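The pink basket came home with me by accident, folded into a bag of other shopping, and it has done more for the state of my house than any closet system I ever paid for. It's shallow, it's plastic, it's the color of cooked salmon, and it's full of little square holes. I love it out of all proportion to what it is!

I should explain how a person gets to the point of writing a magazine feature about small baskets. For years I was a big-box tidier. Every spring I bought tubs, deep ones with lids that snapped, and every spring I poured the loose life of the house into them: batteries, hair ties, corks, the foam balls from a craft kit, the wooden egg my aunt used for darning socks. Then I stacked the tubs in the hall closet and felt wonderful until I needed a battery. By May the tubs were open on the floor and I was up to the elbow in one of them, feeling for something the size of my thumb.

Shallow changed all that. A shallow basket can hold only one layer of things, maybe a layer and a half if you're feeling bold, so whatever you put in it you can still see. You look down and there it is. No digging, no tipping out, no lid to lose behind the dryer.

## A basket and a bare table

The other half of the secret is the table. I used to sort on the floor, or worse, on the bed, where small things roll into the folds of the quilt and turn up at two in the morning under your ribs. Now I sort on a hard, pale, completely cleared surface, and the difference is huge. Small objects show up against it. You can see the crumb of eraser and the stray bead as well as the thing you were looking for, and when you're finished you can wipe the whole lot down with one cloth.

I put the basket near my left hand, a little in from the edge, and I leave everything else off the table. The coffee goes on the windowsill. The pile waiting to be sorted stays in its bag on a chair, and I bring out a handful at a time. It feels slow for the first 7 minutes and then you get into a kind of swing with it, and the radio is on, and you find yourself hoping there's another bag.

Light things are the best ones to begin with. Soft rounded shapes, foam bits, pom-poms, anything pale and weightless that has been drifting from drawer to drawer for years. They make no noise going in, and a basket like that looks occupied very quickly, so you get your little burst of pride early on.

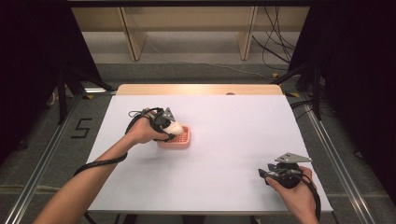

**HOUSE & HAND | Page 100**

A pink basket on a white table is also just nice to look at, and I don't think we should be shy about that. I've kept things tidy in gray tubs and I've kept things tidy in pink baskets, and the pink baskets stay tidy longer. My theory is that a cheerful container gets visited. You walk past it, you notice it, you drop the thing in. The gray tub may be every bit as good at holding things, but I never once crossed a room to use it.

## What the holes are for

My first thought about perforated plastic was that it was a way to use less plastic. Maybe so! But the holes earn their keep at home. Dust and grit fall through when you give the basket a shake over the sink. Rinsed things can drain in it. You can loop a string through a hole in the side to tie on a label, or thread two baskets together so they sit side by side in a drawer without sliding around every time it's opened.

They have their limits, of course. Pins will go straight through. So will sequins, loose seeds, the smallest beads and the tiny screws out of a pair of glasses (I know this because I spent an evening in Skorelbridge, at my cousin's, on my hands and knees with a flashlight, on a rug with a pattern). For anything that fine I cut a piece of felt to fit the base. It takes a pair of scissors and no skill, and if the felt is white you get the same trick as the pale tabletop, with every small thing standing out clearly.

A shallow basket is also hopeless for anything round and heavy. Marbles collect speed. Oranges look lovely and then one of them goes over the side in the night. Rounded things that are light and a bit soft will stay where they're put, and that covers a surprising share of what floats about in a family house.

## The one-basket rule

Here's how I work now, after much trial and plenty of error. One basket is on the table at a time. It has one job, and the job has a name short enough to say out loud: foam, string, batteries, birthday. If something in my hand doesn't belong to the name, it goes back in the bag to wait for its own turn, however tempting it is to start a second heap off to the side. Second heaps are how I used to end up with nine categories and no dinner.

When the basket is full across the bottom, I stop. I might press things down a little, but I don't start another layer. If there's still more of the same kind to come, then I have too much of it, and I go through what's in the basket and choose. This is the part people ask me about, and I can only say that choosing among things you can see is far easier than choosing among things you can't. Spread out in a single layer, seven glue sticks look ridiculous. In a deep tub they look like being prepared.

I once gave myself a project of putting away 100 small things in an afternoon, each one picked up and set down by hand. No scooping allowed. It sounds fussy, and I expected to give up by the time the kettle boiled. Instead I had a lovely time! When you handle things singly you recognize them. I found the button from a coat I'd been wearing open for two winters, and a key that fits the shed, and the missing half of a salt shaker that I had been using as an egg cup.

## Putting in, taking out

There's a small pleasure in the setting down itself. You can drop a thing into a basket from a height and be done, and with socks I do. With small light things I've come to like lowering them. Bring the hand right over the basket, low, and let go only when there's hardly any distance left. The thing stays where you meant it to be, it doesn't bounce out, and the row you started along one side keeps its shape.

Children love this, by the way. Give a five-year-old a shallow basket and a bag of something soft and you can read two chapters of a book. The clear table matters even more with them. If there's a toy car on it, they'll be sorting with the car.

Taking out deserves the same attention, and it's where most of my older systems fell apart. If getting one thing out means moving six others, the six others will end up on the counter and stay there until company comes. My test for a finished basket is to reach in and take something from the middle with one hand. If the rest hold still, the basket is right. If they come along for the ride, I've packed it too tightly or I've mixed things that tangle, and string is usually to blame.

## Where to find them

Bundorov has the best selection I've come across, in the long market hall near the bus station, where one stall sells nothing but plastic baskets in nested towers of pink, mint and a fierce yellow. I went in March with a list and a tape measure and came out with a good deal more than was on the list. Measure your drawers before you go, inside and not outside, and knock off a finger's width so you can get the basket out again.

If you're closer to Clukness, the hardware store there keeps a shelf of them down by the paint, and the seconds are sold cheap from a crate near the door. Look for a flat base. Some have a slight belly to them and rock when you put them down, and on a smooth table a rocking basket creeps away from you as you work.

Square ones are worth holding out for. Round baskets waste the corners of a drawer and oval ones waste everything. Square baskets line up against each other and against the edge of the table, and two of them turned the same way make a messy shelf look as if somebody had a plan.

Secondhand is good too. A church sale in Cheetham supplied roughly half of mine, most of them a bit faded, and one had a previous owner's label still tied to the side that said "odds." I left it on. It holds the odds very well, and when I'm short of something to do on a wet evening I clear the table, turn on the lamp and go through it again.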